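Troubleshooting / Dual-arm cells
4 min read

Recovering from a protective stop during a two-arm handover

A handover fault stops both arms with the grippers close together and the part still held by one of them. On our cell the controller logs it as fault 1404. The usual cause is a stale base offset: one arm's idea of where the other stands has drifted, and the receiving gripper meets resistance before it reaches the grasp pose.

Do not clear the fault from the pendant first. Clearing it re-enables motion, and the queued handover resumes at full speed. Wajid Virk found this out on a Saturday shift and bent a fingertip.

Set the cell to manual and confirm that drive power is off at the cabinet before anyone reaches over the tabletop. A closed gripper and a motionless arm do not prove this — a held position looks the same.

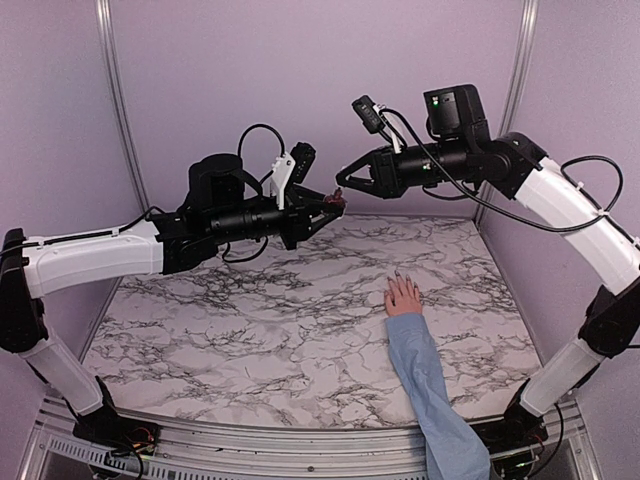

Can the part be pulled out of the gripper by hand?
Leave it where it is until the arms have been separated, then open the holding gripper from the pendant at low speed.

With hands clear, restore power in manual mode. Jog the receiving arm straight back along its approach axis, 2 mm at a time, until the gap is wide enough to see through. Then raise it.

Re-run the base calibration in Stolisis and compare the new offset with the stored one. Anything over 9 mm means a loose mount — check the bolts before saving. Run the first handover without a part.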